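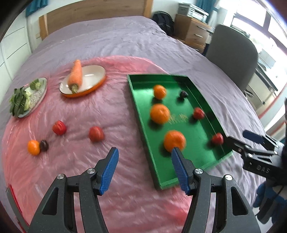
Blue pads or the stock ones? Hand-held two-finger grippers, fruit work

otumbler
Session two of the comparison is under way. Left hand and right hand both have the blue textured pads on now. Task is sorting oranges, tomatoes and plums into the green tray. Last time I had the stock Hidusen pads on and plums were a lottery. 363 grasps logged so far with the blue ones and I've dropped far fewer, but I want opinions before I order a second set for the arm.

pivot_screw
Is that a bed?

otumbler
It's a bed.

pivot_screw
OK. Then my objection is the duvet. Soft surface under a plastic sheet means the tomato sinks when you press down, so the fingers get further under it than they would on a table. Your blue pads may be getting credit that belongs to the mattress. Do 300 on a hard bench and see if the gap holds.

lowtorque
Disagree. Stock pads got the same mattress, so the comparison is fair. What you can't do is quote the number to anyone with a bench.

pivot_screw
Which is everyone.

grommet_9
I ran blue textured pads on a Driltstead for most of September. Great on oranges. On tomatoes the texture picked up a film after a while and then they were worse than bare plastic. Wipe them every so often and write down when you did it, otherwise your second half is a different experiment from your first half.

otumbler
I have wiped them zero times. Thanks, I hate it.

lowtorque
What's the plan for the carrot? I see one in the baking dish at the back. Long thin stuff is where linkage fingers get interesting, they want to twist it.

otumbler
Carrot is for Wednesday. So are the greens on the plate. I tried one leaf with the Pitkänen controller's default force on the arm and made pesto.

grommet_9
Default force on that thing is set for bolts. Turn it way down and ramp up.

pivot_screw
Still waiting on the hard bench.

otumbler
Fine. 300 on the kitchen counter, same fruit, both pad sets, wiped every batch. If the blue ones lose I'm blaming the counter.

lowtorque
Someone on the Otum board did 1000 per pad and still got told it wasn't enough, so pace yourself.

14 replies | 3631 views | 2 shares
Back to top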